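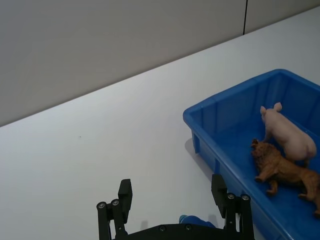 Photo: Refugio Contreras

Search the help pages Go

Hard water spots on shower glass, what takes them off?

Apolinar Manríquez
Moved into a rental in Wullura in October and the shower door has white spots all over the lower half. I tried dish soap and a sponge, then window cleaner. Both made it look better for an hour and then the spots were back once it dried. The water here is hard, some 23 grains according to the strip I bought. The landlord said to use whatever I want as long as I don't scratch it. There is also a metal strip along the bottom of the door and I don't want to ruin that. What do people use?

Refugio Contreras
The spots are mineral, so soap won't do much. Warm up plain white vinegar, soak paper towels in it and stick them flat on the glass. Leave them 30 minutes and wet them again if they start to dry. Then rub with a non-scratch pad and rinse well. You may need to do it two or three times if the door has been neglected for years.

Keep the vinegar off any natural stone. It will etch marble and it isn't great for grout either. On the metal strip, wipe it on, wait a couple of minutes and rinse it off.

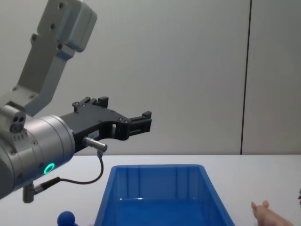 After that it's mostly upkeep. I keep a squeegee on a hook and do the door after the last shower of the day. We have the same water over in Dorora and I only do the vinegar every nine weeks or so now. If there is still a haze after three rounds the glass may be etched, and no cleaner fixes that. Ask the landlord before you try a polish.

Uveck
squeegee. also get a softener

Cortés_2547
A softener is a lot to ask for in a rental. For what's left after the vinegar I make a paste of baking soda and water and go over it with a damp cloth, light pressure, small circles. Rinse the vinegar off first or they cancel each other out. Don't use a razor blade if it's tempered glass. I did that in my last place and left two long scratches that came out of my deposit.

We use cookies to remember your settings. Accept Manage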